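Come and drive robots with us – Irnside Robotics Club wants new members

We've got room for a few more people in the club this term and I'd love one of them to be you. I run the two-arm group, and we're getting ready for the Trarano Cup in June, where student teams set their robots small household jobs and get marked on how tidily they're done. Ours this year is kitchen stuff – sorting, stacking, putting away.

You don't need to be an engineer. One of our best drivers studies French and had never held a screwdriver before she turned up! What I'm after is patience, a steady hand and someone who doesn't mind doing the same thing over and over, as we want 2,000 good runs saved before the Cup and we're a fair way off (190 so far, and a few of those are a bit ropey).

You'd do one two-hour session a week in the Stubbs building, ground floor, round the back by the bike racks. First you learn to drive the arms by hand, then you help us label the runs, and if you fancy coding there's plenty of that too. Tea is free. Biscuits are a matter of luck.

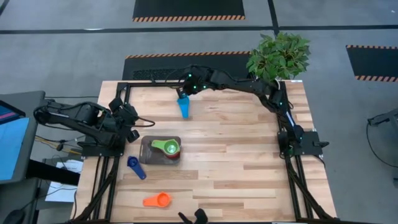 Measuring cups are the job at the moment, and they're harder than they sound. The handles stick out at all angles, and a cup lying on its side needs a completely different approach from one that's flat on the table. Picking one up is fine after an hour or so of practice. Getting it to sit nicely in the stack is where the swearing comes in.

It's unpaid, I'm afraid, but Zoltov are covering travel to the Cup for everyone on the team. You need to be 16 or over, and under-18s need a signed form from home.

Drop me a line through the club page by 11/15/19 and tell me which evenings you can do. No CV please, just a couple of lines about you.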